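MEDIA RELEASE
For immediate release
10/03/2021

Robots get better at tidying when they are shown the mess, Anberg study finds

Research group Anberg has released results from a study of household robots, and the main finding will surprise few parents: practising in a tidy room is poor preparation for an untidy one.

The study, called Presadard, began in December. It compared two ways of teaching a two-armed robot to pick up, move and put down soft household things such as pillows and clothing. Under the first method, the robot learned from demonstrations recorded in a neat test room, where every object had its place and kept to it. Under the second, it learned from the same number of demonstrations recorded in rooms left as they were found.

Both versions were then given 222 trials in rooms neither had seen before. The version schooled in neatness finished 5 of them. The version schooled in clutter finished 141.

Anberg had expected a gap. It had not expected one quite so embarrassing to the neat test room, which took most of a winter to set up and has excellent skirting boards.
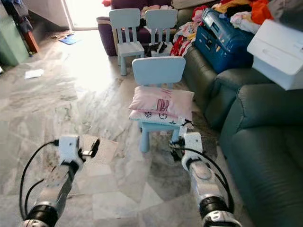 Soft things are a long-standing nuisance in robotics. A mug keeps its shape however it is picked up. A pillow folds, sags and changes its outline, and a pile of clothes offers very few clues about where one garment stops and the next begins. Robots trained on well-behaved objects tend to close their grippers on whatever edge looks most familiar, which in a busy room may belong to the furniture.

The Presadard method makes no change to the robot's hardware. An operator guides both arms through a task while the robot's head camera records, and the software learns to favour the parts of the view that matter to the next movement. Nearly 1,490 demonstrations went into each version.

The results have limits. All trials were run in daylight, and fitted sheets were left out of the study after early attempts that the report describes as "inconclusive" and the operators described in other terms. The robot is also slow. A person in a hurry would still do better with a laundry basket and a closed door.

The next stage will be run with Partanen, which is supplying new grippers, and will look at whether the same approach works for sorting as well as moving. Trials will take place in homes in Gorkwood. Households taking part are asked not to clean up beforehand, a condition that has done wonders for enrolment.

The full report, with trial results and a list of failed grasps organised by type of fabric, is available from Anberg on request.

ENDS

Media enquiries: Anberg communications office, Gorkwood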